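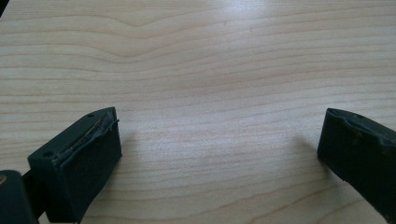

Speaker notes, Liltine session, December 18, 2024
Khải Bùi
Slot is 20 minutes plus questions. Notes follow the slides but skip the title slide.

Slide 2. What we wanted to know

Start with the question, no history. Does the condition of the finger pads on a hand-held gripper change the policy you train from the demonstrations? Everyone in the room who collects this kind of data has kept recording on worn pads. We did too, until September.

Say clearly that this is a data question. We did not design a new finger and we are not selling one.

Slide 3. How the data was collected

One person sits at a small table with a gripper in each hand and does the task. No robot at this stage. There is a wrist view from each gripper and a head view from the person. The task is mugs and a wire rack: pick up, put down, let go. We picked it for the handle. A handle is narrow and the fingers have to close on it at a decent angle, so a bad pad gets its chance to matter.
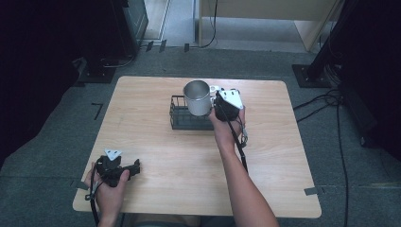

Both hands hold a gripper the whole time, even when one of them has little to do. Reviewers asked about this. The answer is that the policy controls two arms, and an idle hand is still an action it has to learn.

The total is 3284 demonstrations after filtering. Do not read out the filtering rules, they are in the appendix.

Slide 4. The split

We sorted demonstrations by pad condition. Viren is the set with fresh pads. Urberg is the set with worn pads, meaning lifted edges, scuffed rims or missing material. Sorting was done by hand from the wrist views, where you can see the fingers in nearly every recording. Khải did the first pass and a second person checked it without seeing the labels.

We then drew 1000 demonstrations from each set and trained the same model on each. Same settings, same training length. The rest was held back for the mixed run.

Pause here. People usually ask whether the operator got better over time, which would favor whichever set came later. Pads were swapped several times during collection, so both sets have early and late recordings in them.

Slide 5. Result on the robot

Show the bar chart. With fresh pads mounted on the robot, the Viren policy did better than the Urberg policy, mostly on the handle grasp. Placing on the rack was close to even.

Go slowly on the failures. The Urberg policy tends to close late and push further in than it needs to. Our reading is that the operator was making up for slip by gripping deeper, and the model learned that habit. We have not proved this. Use the word "reading" and leave it there.

Slide 6. The part that surprised us

With worn pads on the robot, the order flips, but only by a small amount. The mixed policy, which we call Montoya, was best or tied for best in both conditions. If someone only remembers one slide it should be this one.

Do not claim that worn pads are good for you. The mixed set is also larger, and we only matched its size in one run. That run points the same way, but it is one run.

Slide 7. Is it touch or is it looks?

A torn pad changes what the wrist view shows as well as how the grip behaves. To separate these we masked the fingers in the wrist views and retrained. The gap got smaller and did not go away. So some of it is appearance and some of it is in the motion. We can't give a clean percentage and should say so if asked.

Slide 8. What we do now

We log pad condition at the start of each recording session. It takes about 6 seconds. We keep worn-pad data and label it. We replace a pad when it starts catching on objects, and we no longer throw out the recordings made before the swap.

Slide 9. Limits

One task family, one table, one gripper design. A soft object might behave very differently. Lighting was not controlled, and glare off the tabletop is in a lot of the wrist views from both sets.

If time is short, drop slide 7 and go straight from 6 to 8. Leave the appendix table up during questions.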